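Inicio | Celdas | Mantenimiento | Seguridad | Archivo | Contacto
Tiempo de lectura: 3 minutos

Lista de revisión tras parada por fallo de agarre – puesto Dradden, turno de tarde

Gracias a todos por la paciencia del domingo, que fue un día largo. El brazo derecho abrió la pinza sin orden, con el código 824 en pantalla, y volvió a hacerlo al rearmar. No hubo heridos, por suerte, y he preferido rellenar la hoja con calma y contaros un poco más de lo habitual.

1. Paro de emergencia: CORRECTO. Responde a la primera desde los dos lados.

2. Tornillería de los dedos: CORRECTO. Repasada entera, y los dedos Plamico no presentan holgura.

3. Cables de la muñeca: PENDIENTE. Me gustaría verlos mejor recogidos – el bucle hacia atrás me sigue pareciendo generoso.

4. Agarre del utensilio de mango azul: REPETIR.
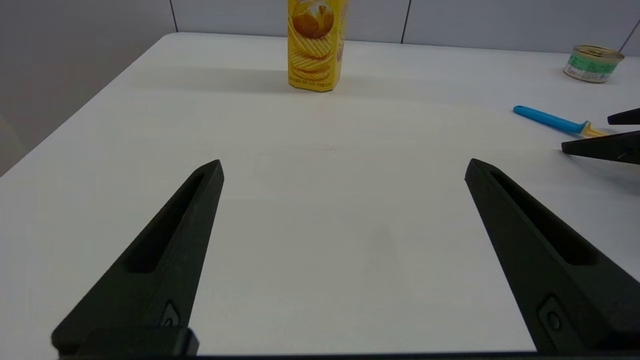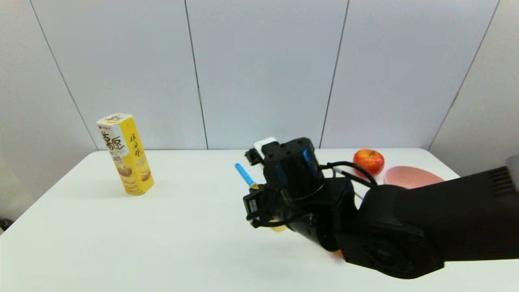 5. Conector Flerex de la pinza: NO CONFORME. Tiene una patilla algo doblada, y casi seguro que de ahí viene todo el disgusto. Pedido el recambio a Breathnach, referencia 1885; mientras no llegue, velocidad reducida y nadie con las manos en la mesa con el brazo armado, por favor.

6. Prueba de resistencia: PENDIENTE. Son 1000 ciclos de abrir y cerrar, con calma, cuando esté montado el conector nuevo.

Si alguien oyó un chasquido antes de la parada, que me lo apunte al margen, aunque le parezca una tontería. La hoja se queda colgada junto al cuadro hasta cerrar el punto 6.

Anterior | Siguiente | Volver al listado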